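Zavelo Dridanum 600 Street Cabinet Gateway

Overview
Specifications
Installation
Ordering

The Dridanum 600 is a roadside data gateway for municipal networks. It collects readings from parking sensors, street lighting controllers, water meters and air quality stations, stores them locally, and forwards them to the city's operations platform over fiber or cellular. One unit replaces the separate concentrators that most districts run for each utility.

The gateway mounts in a standard street cabinet or on a pole bracket. It is intended for towns and city departments that already own field sensors from more than one supplier and want a single point of management for them.

Main functions

Each unit accepts up to 600 wireless endpoints and 3 wired serial loops. Endpoint tables are kept in non-volatile memory, so a power interruption does not require re-enrollment. If the uplink is lost, readings are buffered and sent in time order when the link returns. Alarm messages are placed ahead of buffered readings in the queue.

Lighting schedules can be held on the gateway itself. A district that loses contact with the operations platform continues to follow the last schedule received, including dimming steps and seasonal offsets.
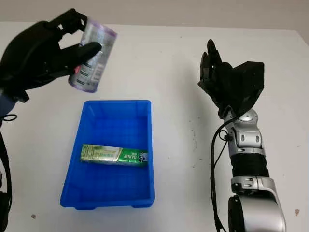 Can held over a blue bin

Access control is role-based. Field technicians can view link status and swap endpoints. Schedule changes and firmware updates need an administrator account. All sessions are logged with user name, time and action, and the log can be exported as plain text.

Specifications

Model: Dridanum 600
Wireless endpoints: 600 maximum
Serial loops: 3, isolated
Uplink: fiber or cellular, automatic failover
Cabinet depth required: 398 mm
Operating humidity: up to 97 percent, non-condensing
Mounting: cabinet rail or pole bracket
Local interface: service port behind locked cover
Configuration file: text format, signed

The cabinet depth figure includes bend clearance for the fiber lead. Cabinets with a rear cable tray may need the Pfister offset rail, ordered separately.

Software

The gateway is configured through Wurkent, Zavelo's management application. Wurkent shows every gateway in a city on one map and groups endpoints by street, utility or maintenance zone. Templates can be applied to a whole zone at once. A template that conflicts with an existing setting is held for review and does not overwrite it.

Data leaves the gateway in a documented open format. Customers who run their own operations platform can receive the stream directly and use Wurkent for maintenance only. The interface document lists all message types, field lengths and error codes.

Firmware is released every May. Security fixes are issued separately as required. Updates are written to a second memory bank, and the unit returns to the previous version if the new one fails its startup check.

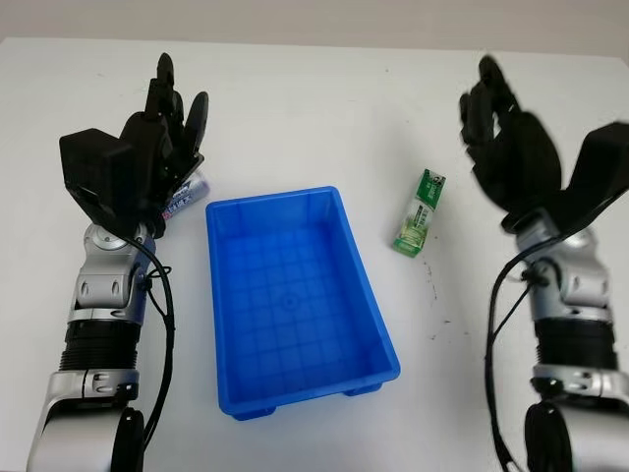 Can the gateway work with sensors from a supplier that is not on the compatibility list?
Support depends on the radio protocol. Sensors that use a listed protocol can be added with a custom profile in Wurkent. For other protocols, send the supplier's message specification with the inquiry.

Installation notes

Isolate the cabinet supply before fitting. Connect the ground lead first and torque it to the value printed on the terminal cover. Antennas must be mounted outside metal enclosures. Enroll endpoints after the uplink test has passed.

Ordering

The standard package contains the gateway, rail clips, ground lead and two cabinet keys. The pole bracket, Pfister offset rail and external antenna are separate items. Product questions go to Liesl Lüthi, municipal systems. Please state the number of cabinets, the sensor types in use and the preferred uplink.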